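Gripper sits too far right on our sorting cell, how do I re-zero it?

Running the Werkton sorting bench, fruit to one basket, office supplies to the other. Since April the fingers sit off centre on the banana.

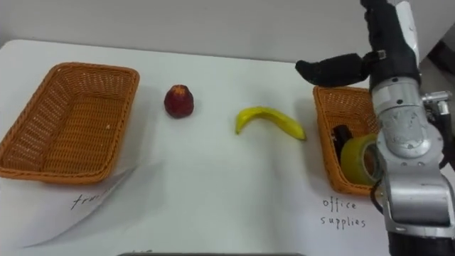 Arm over the office supplies basket

2 comments

Answer 1
Redo the wrist offset, then check the finger screws.

Answer 2
Had this at Wornudton. Tape your labels flat too, a curled one upset our camera.

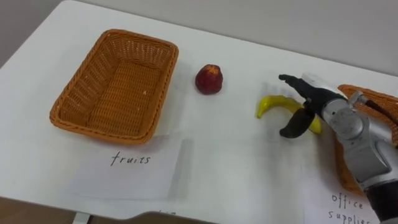 Fingers at the banana, fruits label taped flat

Shares: 17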